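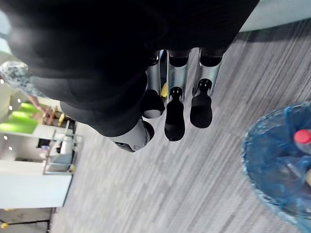
Werngate Adult Learning Team

Progress report to the Barbier Fund, 1 Oct 2026

Evening reading classes at Pultamberg and Goltent

Enrollment stands at 205 against a target set before we had either building. We would not read much into that. Signing up takes one form and no money, and the Goltent list still includes people who have never come to a class.

Attendance is the better measure, and it is mixed. Pultamberg holds steady through the term. Goltent drops after week 4 every time, and we doubt the new flyers will change it. The last bus leaves before class ends. We raised this in our first report.

The workbooks cost $1,911, which used up the materials line. Tutors at both sites find the early units too easy and the later ones too hard. The publisher's claim that learners move up a level in 30 hours does not match what we have seen so far, and we ask that it not be repeated in the Fund's newsletter.

We were asked for a figure on confidence gained. The survey has one question on it, filled in with the tutor standing there, so we have left it out.

Request: move the unspent publicity money to travel costs at Goltent until December. If attendance there is no better by then, we would sooner close the site than report on it again.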